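Chapter 9
Good Practice in Hand-Held Demonstration Recording

In this chapter
Before the session
Pairing and checking the timer
Handling cloth
Working in a shared room
Stopping a take

Chapter 8 dealt with robots that are guided by hand, where the arm itself is moved through the task. This chapter deals with the other common method. A person holds a pair of grippers, does the task with them, and the recorded motion is used later to train a robot policy. No arm is present while the recording is made, so many of the safety rules in Chapters 4 and 5 do not apply. Rules about the record itself take their place.

Most of the rules given here are house rules. They are written by the group that runs the sessions, and they differ from one group to the next. The set used in this chapter was drawn up by Tavion Dvorak for the Calloway recording course and has been shortened for classroom use. Where your own site has a written procedure, follow that procedure and note the differences.

9.1 Before the session

The operator inspects both grippers before picking up any object. Open and close the fingers fully. Look at the inner pads for tears and lint. Check that every screw on the mount is seated and that cables have enough slack for a full reach. A cable that pulls tight when the arm is extended will change how the operator moves, and the change will be in the data.

Marker faces must be clean and flat. Do not hold the mount by a marker face, and do not put tape or labels on one. If a printed marker is scratched or lifting at a corner, replace the whole face and record the change in the session log. Repairs made with a pen are not accepted.

Clothing matters more than new operators expect. Sleeves should stay clear of the fingers and the markers. Rings and bracelets come off. Operators who work seated on the floor should set out the task area within easy reach before they begin, so they do not have to lean or twist in the middle of a take. 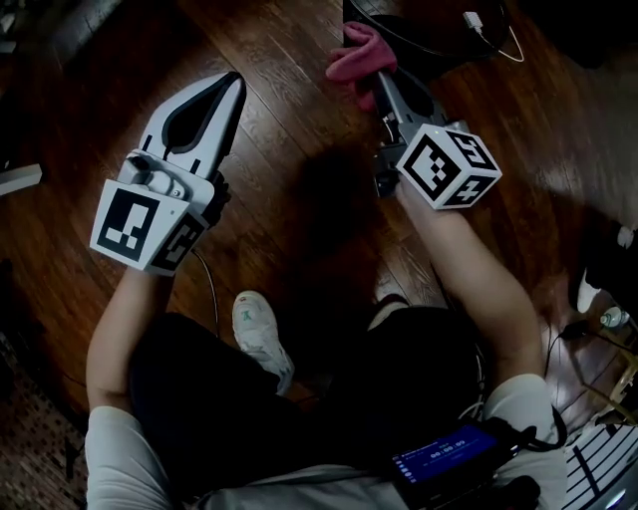 Figure 9.1 Floor work with two marker-mounted grippers. The timer on the operator's lap reads 00:00:00.

9.2 Pairing and checking the timer

Each gripper in a pair is assigned to one hand for the whole session. Swapping left and right between takes is a frequent cause of rejected data, and it is hard to find afterward. The Dimow log sheet used in the exercises has a line for each hand. Fill in both lines before the first take.

Read the timer before each take and again at the end. Write down both readings. If the end reading is still zero, mark the take as void and repeat it. Do not estimate a duration from memory.

9.3 Handling cloth

Cloth has no fixed shape, so two takes of the same task will never match exactly. The rules do not ask for identical motion. They ask for a clear grasp, a steady lift and a clear release. Pinch the cloth near the tips of the fingers with enough material between the pads to hold it. Pause briefly after the grasp closes. Move at a normal working speed. Going very slowly gives the policy a poor example.

If the cloth slips, leave it where it lands and either pick it up with the gripper or end the take. Never correct it with a free finger.

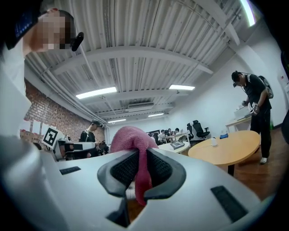
Figure 9.2 A pink towel held between the gripper jaws, with other people in the same room.

9.4 Working in a shared room

Cameras used in this method record more than the task. Coworkers, desks and screens can all appear in the background. Faces must be blurred before files leave the site, and anyone who may be recorded must be told before the session starts. Tolance, the training site described in Case 2, posts a notice at the door in September of each year and keeps signed copies on file.

Keep 2 meters between operators where floor space allows. People wearing head-mounted equipment have a reduced side view, so approach them from the front and speak before you reach them.

9.5 Stopping a take

Anyone in the room may stop a take by saying "stop." The operator opens both grippers, sets them down and writes the reason in the log. A stopped take is kept under its own number and is never recorded over.

Key terms: take, void take, marker face, pairing, session log

Exercise 9.1 Read the Esano procedure in Appendix C. List every rule in it that protects the data and every rule that protects a person. Some rules belong on both lists.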